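Stopping things: notebook, week two of the Prorkico round

Jul 13, 2020

7 min read

Picking up where the last entry left off, with the big sort. I finally got through the whole pile of cards from the Clamasbridge office and I'm so pleased with what's in there. 1,962 cards, typed up in Sturari over the spring, every one an answer to the same prompt: "What do we do here that we could stop?" I'd expected a lot of grumbling about coffee and parking. There is some of that (one person really hates the parking), but most of it is thoughtful, specific and kind of generous. People wrote down their own habits as often as other people's.

The question for this round, so I have it in one place: can a team drop a habit on purpose, and stay off it, without putting a new habit in its place? Nearly all the change work I've done has been about adding. A new meeting, a new check-in, a new form with a friendlier title. I want to see what happens if the only tool we allow ourselves is taking away.

Sorting. I used four piles to begin with: meetings, reports, messages, and "the way we are with each other." By lunch the last pile was much too big and I split it into asking, deciding and apologizing. Apologizing surprised me! There are 312 cards in it. People want to stop saying sorry for asking a question, stop opening every email with a sorry for the delay, stop apologizing for a draft before anyone has read it. I read a run of them out loud to Milagros Tiongson over the phone and she got quiet, and then said she'd sent two of those that morning.

She also made a good objection, which I'm writing down before I smooth it over in my memory. A card that says "stop apologizing" could be a habit card or it could be a fear card. If the person is scared of how their manager will take a late reply, then the sorry is doing a job. Take it away and they're standing there with the same fear and nothing to hold. So before a team picks an apology card, somebody has to ask what the sorry is for. Added to the guide sheet, page two, under "Before you choose."

Setup for the first test teams. Two teams, Foulkes and the front office. (Foulkes is what they call the group that sits in the old Foulkes wing, and they do mostly scheduling and returns.) Each team picks one card. They meet for 30 minutes on the first day to agree on what stopping would look like, and then they go off and do it. No tracker, no daily message from me. I find that last part very hard. My hand keeps drifting toward the "schedule a reminder" button.

The agreeing part matters more than I'd thought. "Stop cc'ing everyone" sounds clear until six people say what they mean by it. For one it's the all-staff address, for another it's adding the boss as a kind of insurance, and for a third it's being copied on things she needs and would miss. I now ask each person to finish the sentence "I'll know we've stopped when..." and we don't leave until the endings match well enough to live with. They don't have to match perfectly.
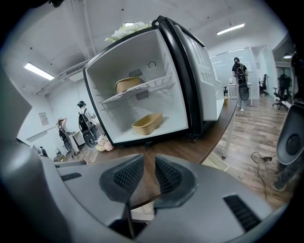
Mini fridge, door open, one tan container on the wire shelf.

Foulkes team, day one. They chose "stop the Thursday summary." It's a written report that goes out weekly, takes one person most of an afternoon, and repeats what's already in Sturari. I asked who reads it. Long pause. Then a man who'd said nothing at all told us he reads it every week, all of it, because it's the only place he hears what the returns side is up to. Wonderful moment. The others plainly had no idea. We could have dropped the thing and he'd have just lost his window onto half the team.

They stopped it anyway, with his agreement, and he's going to say what he misses when he misses it. I had to bite my tongue, since I could feel three people about to invent a replacement report. Rule for the round: no replacement for the first two weeks. If there's a hole, let it be a hole for a while and look at its shape.

Front office, day one. Slower. They wanted to choose a card that was about another department, and I think every team will want that at first. I've started calling these "over the fence" cards. They can be completely right and still be useless to the people in the room, who have no power to stop the thing. I kept one in view as a thank-you to the person who wrote it and asked for a card they could act on before Friday. They settled on "stop answering questions that have already been answered," which on paper is a bit sharp. When they talked it through it got softer and better: if somebody on the team has replied to a customer, the rest of us leave it alone, even when we'd have worded it differently. That's a trust card wearing a workload hat.

What I tried differently from March. In the March round I opened with a talk about why change is hard, with slides, and people nodded and took notes and got tired. This time I opened with the cards themselves, fifteen minutes of reading in silence, then "which one made you laugh?" Far more energy in the room. People love reading what their coworkers wrote. I'll keep the silence, even though on a video call it feels endless and I can see myself in the corner looking worried.

I also dropped the ranking vote. In March we ranked all the cards and the winner was everybody's third choice. Now anyone can say "this one, and I'll go first," and if two more people join in, that's the pick. It's rough, and it favors people who speak easily, so I send the shortlist the day before and take private picks by message too. The quiet Thursday reader sent his that way.

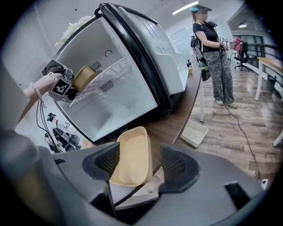
Prompts are the bit I'm least sure of. With an added habit you can hang a reminder on the new thing, but what do you hang it on when the aim is for something not to happen? Milagros wants the prompt placed at the exact spot where the old habit starts, so for the summary that's the blank document the writer opens after lunch on Thursday. She has renamed the template "Do we need this?" and I think it's brilliant. It has to stand out, too. A gold-colored cup inside a white fridge catches your eye right away, and a polite gray line at the foot of a calendar invite doesn't. I'm going to try one plain prompt per team, worded by them, put in the one place where a hand would reach out of habit, and then leave it alone.

Things that went wrong, because a few did:

The guide sheet still says "commit" in four places. A woman in the front office said the word made her feel she was signing for a loan. Changed to "try" everywhere, though I miss it in one spot where the weaker word reads a bit floppy.

I talked over the end of the Foulkes session. They were doing fine and I jumped in with a story about a team that stopped their Monday call and got closer for it. Lovely story, wrong time. Next time I mute myself for the last stretch and write the story in here.

The Sturari export lost the line breaks on the longer cards, so some of the two-part answers ran together and I'd sorted a handful by their first half only. I've gone back through the deciding pile and fixed it. Asking pile still to do.

Half an idea, to come back to. Some cards name a thing that was clearly put in to solve a problem that's gone. The sign-off for stationery orders is one, and the double check on visitor names is another. I'd like to have a date on every new rule from now on, the day it came in and what it was for, in one line. Then a stop card wouldn't be an attack on whoever thought of it. You'd only be asking whether the reason still stands. I suggested this to the Prorkico people on the call and two of them started typing at once, which I'm choosing to take as a good sign.

Also want to look at what people do with the time. I don't want to measure it, and I don't want it claimed by anybody else before they've had a chance to enjoy it. The summary writer said she was going to spend her first free Thursday afternoon clearing up the returns queue at her own pace with the radio on. She sounded delighted.

For the next session:

Finish the asking pile, both halves of each card.

Ask Foulkes about the hole, and ask the Thursday reader first, by message, before the group call.

Get the front office to word their own prompt. Mine was too long.

Print the shorter guide sheet for Milagros, with wide margins, so she can argue with it in pencil.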